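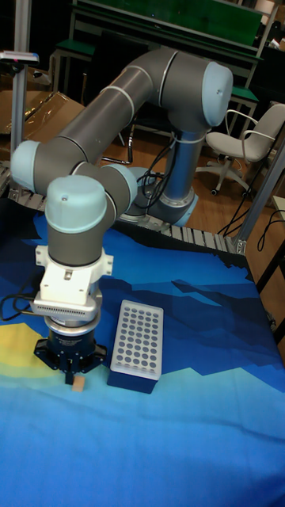
Ticket: Ceso gripper kit lets go of small blocks partway through a move
Opened by: Rahel Plattner
Product: Ceso gripper kit, trial unit
Status: waiting on reporter

Rahel Plattner, 9:36 am
Hi all! We've got your kit on trial until the end of May and I mostly love it, but I'm stuck. The gripper picks up a little wooden block just fine, lifts it, and then somewhere on the way over to the test-tube rack the block slips out. Not every time (of course not, that would be too easy). I ran the same move 36 times yesterday and lost the block on 4 of them.

Things I already tried:
- Wiped the fingers down with a dry cloth. No change.
- Slowed the arm to half speed. Maybe a bit better? Hard to tell.
- Restarted the controller - twice, because the first time I forgot to save the program. Ugh.

The grip force is whatever the setup wizard picked. I haven't touched it.

Cyrill Lanz (support), 10:20 am
Thanks Rahel, good notes. Two questions. How far down the fingers does the block sit when they close? And what does the "hold after grip" box say on the settings page?

Rahel Plattner, 10:51 am
The block goes up so its top edge is tucked in and the lower half sticks out underneath. I kept it low like that so the fingers wouldn't bump the table mat. And hold after grip is... off. Should it be on? I don't remember the wizard asking me!

Cyrill Lanz (support), 11:15 am
It should be on for anything you carry. With it off, the fingers close and then relax a little once they reach position. Please switch it on, set the settle time to 800 ms, and leave the force alone for now. If it still drops, lower your pick point by 2 mm and try again, going slow on the first run so you can stop before the mat.

Rahel Plattner, 2:40 pm
OK, hold is on, settle time is in, and I did the whole set of 36 again with zero drops!! I didn't need to move the pick point. The wait does make each cycle feel pokey, though - can I cut the 800 down? Also, please put that checkbox in the wizard. I'll leave the ticket open until I hear back on the timing.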